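Automation in the laundry service – progress report to the Molton fund
Reporting period: January to May
Site: Flovetti guest apartments, Vovdale

Summary

The work is mostly on plan. The robot now does a part of the laundry rounds together with our staff, and the evening round is still done fully by hand. We have two delays to report, and one change in how we want to use the remaining money.

1. Situation of the staff

The housekeeping team in Vovdale has 9 people. Before the project, all of them did laundry, and many told us it was the part of the job they liked least. The machines in the apartments are stacked, so the lower door is near the floor and a person must bend for every load. In the winter interviews, five of the nine reported back pain in the last year. This was the main reason for our application.

No position has been removed and none will be removed during the funding period. This was agreed in writing with the team in January.

2. Work done in the period

The robot was installed by Navarro in February. We use one furnished apartment as the test place, with the bed and wardrobes left as a guest would have them. We wanted the robot to learn in a room of real size, and for this reason we refused the offer of a separate hall.

The task is divided in three stages: taking clothes from the basket, loading the drum, and taking the load out again. The first stage receives most of our attention at present. The robot has to bend deeply at the waist and reach into a basket on the floor beside the open lower door, and soft pieces do not keep their shape when they are gripped.

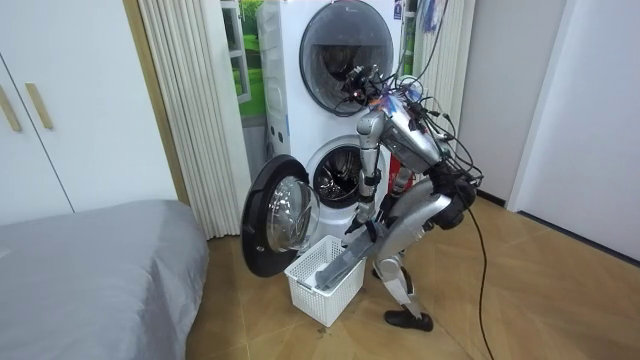
3. Results until now

We have recorded around 500 attempts at the first stage. Single pieces of clothing go well. Small items such as socks are still difficult, and a colleague finishes these by hand. We do not yet report a time saving, as the robot is slower than a trained person and we think it will stay slower this year.

What has changed is the kind of work. Two colleagues from housekeeping are now trained as operators. They prepare the room, start the task, watch it and write down each fault. Both receive the higher pay grade from April. They say the new work is easier for the body but more tiring for the head, especially in the last hour of a shift – we have therefore put a limit on how long one person can supervise without a break.

Some of the others are less satisfied. They feel that the operators have the interesting work and that the rest must cover the evening round. We think this complaint is fair. From June the operator role will rotate, and two more people will begin the training.

4. Delays

The training material from Navarro came late and only in technical language. Our operators rewrote it themselves in simple words, and this took most of March. The second delay concerns the stage of taking the load out, which has not been started. We expect to begin it in July.

5. Budget

Spending is within the plan. We ask for permission to move the money for a second test apartment to staff training. The training has cost more hours than we calculated, and a second apartment would not be useful before all three stages work in the first one.

6. Next period

We will continue with small items, begin the third stage, and repeat the staff interviews with the same questions as in the winter. The answers will be attached to the next report.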